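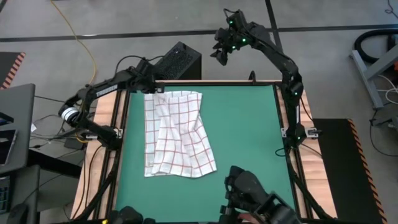
# Pourquoi le torchon fait-il des plis ?

Prends un torchon propre, lance-le sur la table et regarde : il ne retombe presque jamais bien à plat ! Il fait des bosses, des creux, des vagues. Un torchon, c'est tout un paysage !

## Des fils qui se croisent

Approche ton nez du tissu. Tu vois les petits fils ? Les uns montent, les autres traversent, et chacun passe dessus, puis dessous, comme dans un panier tressé. On dit que le tissu est **tissé**. Chaque fil est très souple, alors l'ensemble se courbe dans tous les sens – essaie donc avec une feuille de carton !

Sur un torchon à carreaux, les plis se repèrent facilement. Quand le tissu est à plat, les lignes sont droites. Dès qu'il se froisse, elles se tordent et se décalent. Un vrai plan pour retrouver les bosses !

## Et le tissu épais ?

Une serviette moelleuse se plie autrement qu'un torchon fin. Ses plis sont gros et arrondis, car l'épaisseur empêche de bien les écraser. Le blanc a l'air tout simple, mais un tissu blanc aide beaucoup à observer les ombres : dans les creux, il paraît gris. Les tissus à motifs de toutes les couleurs, avec des carrés et des losanges roses, rouges, jaunes ou violets, cachent bien mieux leurs plis !

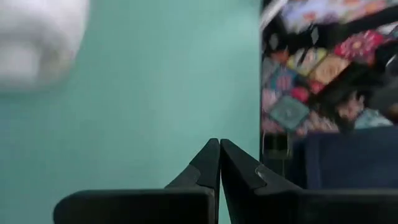 ## À toi de plier !

1. Pose le torchon et attrape deux coins voisins.
2. Secoue-le doucement, puis étale-le.
3. Lisse avec la main, du milieu vers les bords.
4. Rabats un côté sur l'autre, coin contre coin.
5. Recommence dans l'autre sens.

Tu as un joli petit paquet ? Bravo ! Maintenant, déplie-le et cherche les marques : elles forment une croix.

*Texte : Hằng Tạ*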